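Garment Sorter and Folder – Uniform Returns
Kultside, Charvát Street depot
Part time, ongoing
Job reference 513

About the job

Kultside looks after staff uniforms for cafés, hardware shops and sports clubs. Shirts come back to us when people leave or change sizes. We wash them, check them, fold them and send them out again. Last year the returns room handled 2,181 polo shirts, and the biggest single lot was 1,619 for one customer, Cutorden, who changed their colours in November.

We are looking for one more person to work at the folding tables. You would report to Réka Virág, who runs the returns room.

What you will do

Take washed garments from the trolleys and sort them by customer, colour and size.
Check collars, plackets and hems for stains, pulled threads and missing buttons.
Fold polo shirts, T-shirts, aprons and towels to the house fold.
Put aside anything that needs mending and write a repair slip for it.
Check bags and backpacks for items left in the pockets, and log what you find.
Pack finished orders in cartons and label them for the courier.
Wipe down the tables and sweep at the end of the shift.

What we need from you

You can stand for most of a shift, with breaks.
You can lift a carton of folded shirts to waist height.
You can tell similar colours apart. Navy and black get mixed up more than anything else.
You can read and write enough English to fill in a repair slip.
You have the right to work in Australia.

Laundry or retail experience is useful but we don't ask for it. Boglárka Rácz trains all new starters and will take you through the house fold in your first week. New people usually start on towels and move to collared shirts after that. You will not be put on a target during training. After training, the target is 100 pieces a shift, checked and folded.

Hours and pay

Shifts run from 7.30 am to 1 pm, four days a week. There is sometimes an extra afternoon when a large return comes in, and you can say no to it. Pay is at the award rate, with the casual loading if you prefer to be casual. We supply aprons and gloves. Wear closed shoes.

The depot is a short walk from the Tranatberg bus stop. There is parking at the rear and a bike rack near the loading door. The kitchen has a fridge and microwave, and lockers are provided.

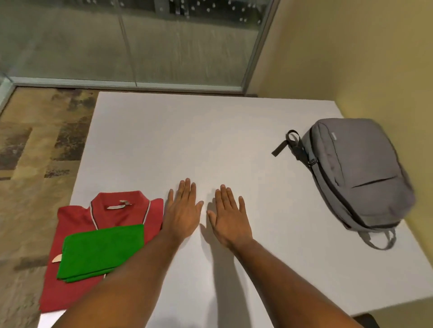 Folded red polo shirt and green cloth at one of our white tables, with a grey backpack to the right.

How to apply

Send a short letter and your résumé to Jolán Tóth at the Kultside office, or leave them at the front counter before 3 pm. Quote job reference 513. One page is plenty. Tell us which days you can't work.

If we think the job might suit you, we will ask you in for a paid two-hour trial at the tables. You will fold a mixed basket with one of the team and have a look around. Gyula Hegedűs from dispatch will show you the packing side.

Applications stay open until the position is filled. Questions about access or the physical side of the work can go to Jolán as well.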